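Workplace Help Forum: Automation and Staffing

Robotic sorting of returned toys: what should we settle with staff before the second shift goes over?

Posted by Statomau Returns Desk

Our site receives returned and donated plastic toys, inspects them, and sends them on for resale or recycling. Until last October all sorting was done by hand at long tables. Management has since approved a robotic arm with a two-finger gripper for the first shift, and the second shift is scheduled to follow. The system was supplied and installed by Tuominen.

The employees who formerly sorted by hand have been given the title of station attendant. Their duties are to place items within reach of the arm, to clear items it has failed to pick up, and to record the reason for each failure. No position has been eliminated. Base pay is unchanged. However, the former piece bonus, which was paid on every 50 items above the shift target, has been suspended because the attendant no longer controls the pace of the work. Several employees regard this as a reduction in pay, and we are inclined to agree with them.

We would be grateful for guidance on the following matters. What should replace the bonus? Who should have authority to stop the arm, and must a stop be justified in writing? We have also been asked whether the failure records may be used in annual reviews. Our present policy says nothing on that point.

We operate under a general staff handbook and have no collective agreement. The handbook was last revised well before any automated equipment was purchased.

Last updated: April 2, 2022

Kulside Operations Office

Our facility went through a similar change with a larger workforce, and I can report what was done. I would not present all of it as good practice.

On the bonus, we first attempted to tie it to the output of the machine. This was a mistake. Output depended chiefly on what came through the door, and attendants on a difficult load earned less for working harder. Staff also became reluctant to stop the arm, as every stop cost them money. After one quarter we ended the arrangement and added a fixed attendant allowance to the hourly rate. The allowance was calculated from each employee's average bonus over the preceding year, with a floor so that newer employees were not disadvantaged. Complaints about pay largely ceased.

On authority to stop, our written rule reads as follows: any person at the station may stop the arm at any time, and no explanation is required at the time of the stop. A short note is entered at the end of the shift. Supervisors may ask about the note, but they may not ask the employee to justify having stopped. The second sentence of the rule was added at the request of the attendants, and I recommend that you include it from the outset.

The handling itself also deserves attention in your training plan. Toys are awkward goods. Many have thin walls and open shapes, and the choice of where to grip is seldom obvious to a person who has not watched the fingers at close range. We now require each new attendant to spend 3 hours observing at the station before taking a shift alone. During that period they study the position of the fingers in relation to the edges of the item.
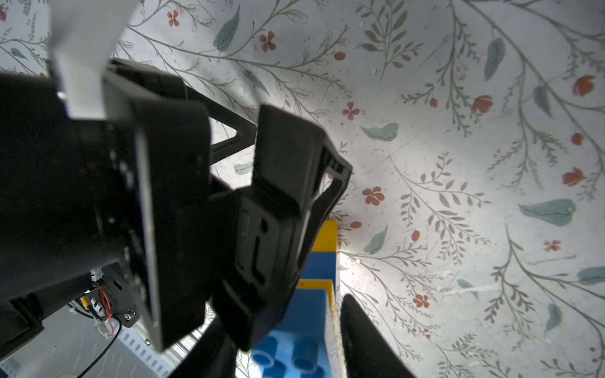

Jirell Floor Staff wrote that the observation period was useful but should be paid at the full attendant rate. At their site it was paid at the training rate, and experienced sorters who had handled such goods for years felt they had been returned to the status of beginners. They asked that any employer adopting the practice treat it as ordinary work.

I accept that point and would amend our own practice accordingly. Experienced sorters should also be invited to comment on the order in which goods are presented to the arm. In our first month they identified several types of item that ought to have been kept on the manual table, and the supplier had raised none of them. We continue to maintain one manual table for such goods, staffed by rotation, and it has proved popular.

With regard to annual reviews, we do not use failure records for that purpose. A failed pick is, in most cases, information about the equipment. If employees believe it will be counted against them, they will record fewer failures and the records will lose their value. Our log held 467 entries when we first reviewed it, and the free-text remarks were of more use to us than the numerical codes. Please state the policy in writing and have it signed by the site manager.

Returns Lead, Second Site

I agree with most of the above. We kept a bonus, but it is paid to the whole shift and depends on the accuracy of the sort, checked on a sample of 1000 items each quarter. It works acceptably. Some people dislike being paid as a group.

Check the noise level at the station also. Ours was within limits but tiring over a full shift, and we now rotate attendants every two hours.

Statomau Returns Desk

Thank you. We will propose the fixed allowance and the stop rule in the wording given, and will pay observation hours at the full rate. The question of group bonuses will be put to the second shift before their start date is confirmed.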